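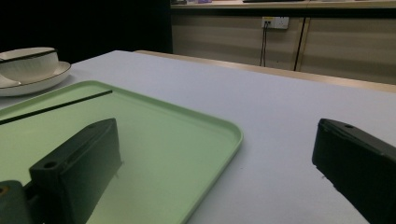

Nadisero has begun moving the tray-return work at its Grenport staff canteen to a robot arm, and the people who used to clear by hand now spend part of each shift showing the machine how it is done. The demonstrations are made with a hand-held gripper that has the same two black fingers as the arm. A worker holds it over the table, closes it on an item and puts the item where it belongs, and the movement is recorded. The practice settings are kept simple: a pale green tray with a raised rim, a white bowl on a white plate, a thin black stick lying across the tray. Thin items are the slow part of the job. A bowl can be taken by the rim at almost any point, but a stick has to be approached across its length and lifted clear of the tray before it is turned.

The system is supplied by Prulano and was installed in September. The arm, made by Hnatiuk, stands at the end of the return belt and handles trays, plates, bowls and cutlery. It does not handle glasses, paper waste or anything with liquid in it. Those are still taken off by hand at a station upstream of the arm.

The canteen serves some 900 meals a day. Before the change, four people worked the return belt during the midday peak. There are now two, one at the upstream station and one at the dishwasher outlet. The other two posts have moved to food preparation and to recording, on a rota that changes every week. The company says no jobs have been cut and that hours are unchanged. Pay for recording work is set at the rate for machine operators, one grade above the return belt.

Recording sessions are limited to 20 minutes, followed by a change of task. The limit was brought in after staff reported sore wrists in the first weeks, when sessions ran to an hour. The gripper is heavier at the front than a pair of tongs and has to be held level for the recording to be usable. A wrist support is being tested.

All 26 canteen staff have been trained to stop the arm and clear a jam, and 7 of them can also restart it. Most stops so far have been caused by stacked bowls, which the arm treats as one item and grips too high. Staff have been asked to separate bowls at the upstream station, a step that did not exist before and that takes up much of the time of the person posted there.

Staff representatives have asked for a written rule on how the recordings may be used. The recordings show hands and tableware but are stored by shift, so the person who made them can be worked out from the rota. Nadisero says it will remove the shift label from stored files. The rule is to be agreed before the system is extended to the evening service.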